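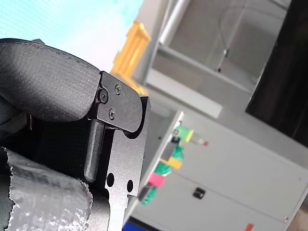
The Mugo is a two-arm sorting bench for workshops where small articles come back mixed and must go out again in order: toys, teaching blocks, game parts, craft supplies. It stands beside the worker and takes over the part of the day which is only picking up and putting down. We build it at Wivadness and we have kept it simple to service. The finger is padded and dressed in a finely woven black fabric with a stitched seam, and it is held to a flat black bracket plate by small black screws, so a person who can use a hex key and a screwdriver can exchange a finger without waiting for us. Please order the fabric covers together with the pads. They are not sold separately.

What changes for the people

Our first customer is Nullden, a toy lending service which receives 400 returned items on a normal day. Before the bench came, all seven persons of the returns team did the same work: open the box, sort the letter cubes, look for damage, clean, pack. Now the arms do the first sorting and the team does the rest. Atieno Mosoti, who leads the returns room, was asked by many colleagues if the hours would become less. They have stayed the same, but the work inside the hours is different. More time goes to inspection and repair, and these tasks were often left for the evening.

Not everybody liked it at the beginning. The arms are slower than a trained hand, and a worker who is used to sorting fast finds it difficult to look at them. Nullden decided that each person stays with the bench for 2 hours and then changes to another table. The team made the rota by themselves and we recommend this way to other customers. 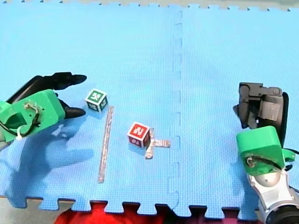 Teaching a new task is done by the workers and no programming knowledge is necessary. The person guides the arms through the movement, marks it as good or not good, and repeats. For a simple pick and place we advise 20 repeats, with the items turned differently each time. A cube that lies always at the same angle teaches very little. Foam mats and tape markings are allowed as a working surface, but please press the tape down again when it becomes worn.

Karthikeyan Palaniappan gives the introduction at the customer's place. It takes one morning and it should include the people who will stand at the bench every day, also those on the late shift. We have had one installation where only the supervisors came, and we had to return in September and do it again.

What is delivered
Two arms with grippers
Control unit and emergency stop
One set of spare finger pads with covers
Hex key and screwdriver
Printed handbook (English, French, German)

Not included: table, shelving, working surface.

Before you order

The bench needs a firm table and a place where nobody must walk behind the arms. Daylight from a window is no problem, but strong sun directly on the working surface makes the sorting less sure, and a curtain helps. Very thin items such as playing cards are at the moment not suitable. For questions about your own articles you can send a small box of them to Noémie Lebrun, who will try them and write you a short report without charge.

Delivery time is seven weeks from the signed order.

Filed under: Workshop Equipment > Sorting and Returns

Related items
Mugo spare finger pads
Grorkstead height-adjustable table
Handbook: Planning a rota with a shared bench
Service contract for two-arm benches

© Wivadness | Contact | Terms of delivery | Back to top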